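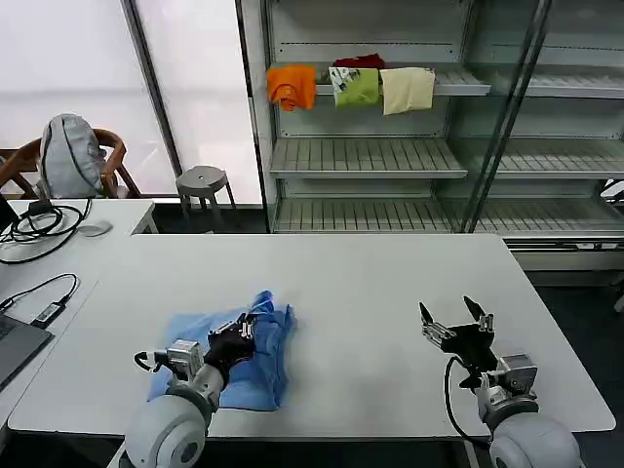 A light blue cloth on a white table, still with all its wrinkles.

Cleaning cloths: how to wash, dry and keep them

In our kitchen in Priltumby the cloths have a harder life than the plates. I changed my way of caring for them in June, and they smell much better now.

Before washing, shake every cloth outside. Crumbs stay in the fibers and later you find them in the filter of the machine. Greasy spots get one drop of dish soap, rubbed in with the thumb, and then 10 minutes of waiting.

Wash microfiber alone or with other microfiber. With cotton towels it collects all the lint, and afterwards it leaves this lint on your windows. No fabric softener — it makes a film and the cloth does not take up water anymore. I use the unscented powder from Soler, half of the spoon.

If the cloth smells sour also after washing, soak it in warm water with a small cup of white vinegar, rinse it well and wash again. Never put vinegar together with bleach.

Drying is the part where most people are too lazy, me included. A cloth left in a ball beside the sink stays damp in the middle for the whole night. Open it fully and hang it over the faucet or on a rail. Mine is a Goltora rail, 43 cm long, screwed inside the cabinet door.

Old cloths go down one step: first dishes, then counters, then floor, then bicycle. I cut one corner when a cloth goes to the floor, so it does not come back to the dishes by mistake.

Next page: removing candle wax from a tablecloth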